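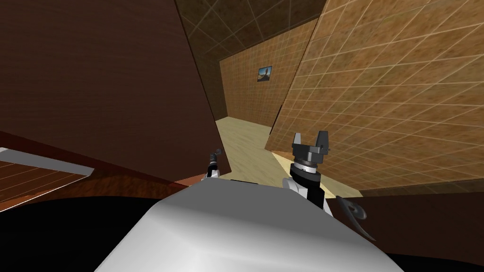

The Lovent operator guide requires that every remote demonstration begin from a neutral posture, with both arms level and both grippers closed. I wish to propose that this requirement be withdrawn for the room-to-room tasks in the simulator. Operators at our site spend the first part of each recording undoing the neutral posture before they can begin the task itself, and the learned policy has started to reproduce that motion. A working posture of the kind we would prefer has the right arm raised with its jaws open and the left gripper kept low, close to the rim of the body, so that the operator retains a line of sight along the floor to the far wall. I would be grateful for comments before the guide is revised.

Posted by ilaaksonen, Ornau site, 04/05/2020
Topic: Starting posture for remote demonstrations

Reply from h_pelletier

Thank you for raising this. I do not support the proposal in its present form. The neutral posture exists so that recordings made by different operators can be compared from the first time step. When the Araya group allowed free starting postures in March, the two annotators could not agree on where the task began, and the segment labels had to be done over. I would also point out that your preferred posture favors right-handed operators. A left-handed operator will mirror it, and we will then have a mixed set unless the handedness is written into the record.

If operators are producing wasted motion at the start, the correct step is to trim the recording. The tool already permits this.

Harpreet Pelletier
Data Quality

Reply from ilaaksonen

Trimming was our first approach. It removes the motion from the file, but it also leaves the first retained time step wherever the operator happened to be, which is a free starting posture under another name. I accept the point about handedness.

Reply from jobeidat

I manage operator training for the Trilteck contract and would like to place our current instructions in front of the group, as they bear on both positions. They were written for people who have never controlled two arms at once, and the language is simple for that reason. The text is as issued.

Section 1. Before recording

Confirm that the hand controllers respond. Move each arm through a short path and return it. Open both grippers fully and leave them open. Check the wrist view for the arm that will act first: both fingers should be visible, with a clear gap between them and nothing in the gap. A finger that leaves the view when the gripper opens is a calibration fault and should be reported. Do not correct it by turning the wrist, as the offset will be carried into every recording that follows.

When the wrist view shows mostly wall, as it often will in the tiled rooms, use the edge where two surfaces meet as your reference for depth. A plain run of tile gives very little to judge distance by — the pattern repeats and the eye slides along it.
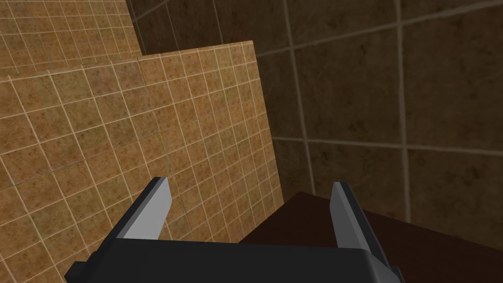
Section 2. Acting arm and waiting arm

State which arm will act first and enter it in the log. The waiting arm remains where the operator can see its gripper in the main view. It does not need to be level with the acting arm. It must not touch the body, the counter or any furniture.

Section 3. Moving the arms

Move at the speed you would use to set down a full cup. Stop completely before closing a gripper. If you make an error, correct it within the recording and continue. Do not restart unless an object has fallen.

Jihad Obeidat

Reply from h_pelletier

Section 1 instructs operators to leave the grippers open. The guide says closed. How long has this difference been in effect?

Reply from jobeidat

Since the contract began. We found that new operators who started with closed grippers often reached the object before remembering to open them. The correction then appeared in the recording at the worst possible moment, directly beside the object.

Reply from i.montecinos

I train the policies that come out of this material, so I can say something about what the posture does downstream. Of the last batch, 74 demonstrations passed review and 13 did not. I went through the rejected group by hand. The starting posture was not the reason in any of them. They failed on hesitation: the operator held both arms over the counter, could not decide which should go first, and made small movements with each. A policy trained on those recordings learns to hover.

Two arms held forward at similar height is a perfectly good posture if the operator knows what comes next. I would not forbid it. The difficulty arises when nothing in the log tells us which arm was meant to act.
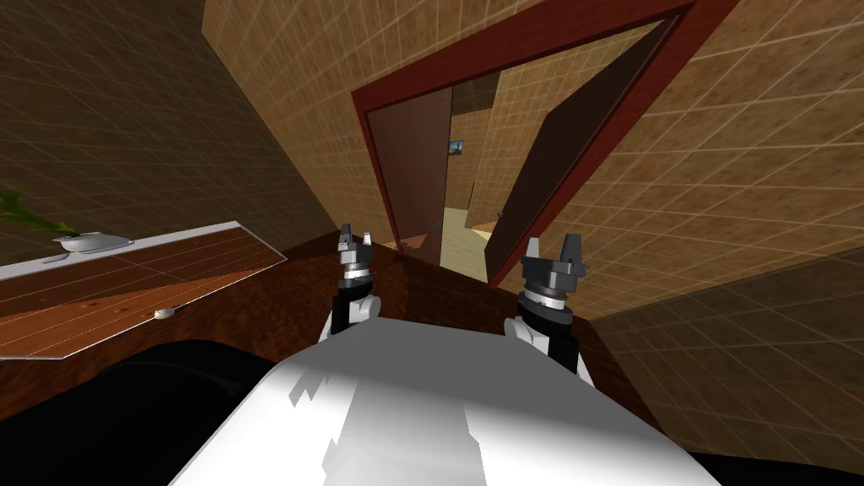 For that reason I consider Section 2 of the Trilteck instructions more useful to me than any rule on neutral posture. An entry naming the acting arm allows me to separate waiting from indecision. I would ask that it be made compulsory at all sites, with a second entry at the point where the roles change.

I disagree with Harpreet on trimming. Please do not trim. I can remove the early time steps myself, and I cannot put them back.

Iara Montecinos

Reply from h_pelletier

I am willing to withdraw the objection to open grippers. I maintain the objection to free starting postures. Comparison between sites is a condition of the project, and it is not the operator's place to decide when it may be set aside. I could accept a short list of approved postures, each with a left and a right version.

Reply from j_abuhammour

Speaking for the guide editors. We have read the thread and intend to circulate draft wording as follows.

Grippers: open at the start of every recording.
Acting arm: entered in the log before the first movement and again at each change of role.
Trimming: suspended at all sites until the review procedure has been amended.
Starting posture: the present rule stays in force while a list of approved postures is prepared. Sites wishing to put forward a posture should send one recording for each hand.

Ornau is invited to submit the raised-right posture described in the first post.

Jihad Abu Hammour

Reply from ilaaksonen

Ornau will submit. I would note for the record that we have only one left-handed operator, and the mirrored recording may take longer to supply. I would also ask whether the approved postures will be fixed by joint angle or by what is visible in the main view. The two give different results when the body is close to a table.

Reply from h_pelletier

By joint angle, I should hope.

Reply from i.montecinos

By view, please. The policy never sees a joint target from the guide — it sees what the operator saw.

Reply from j_abuhammour

The question will be left open in the draft. Please continue under the new topic, "Approved postures: angle or view."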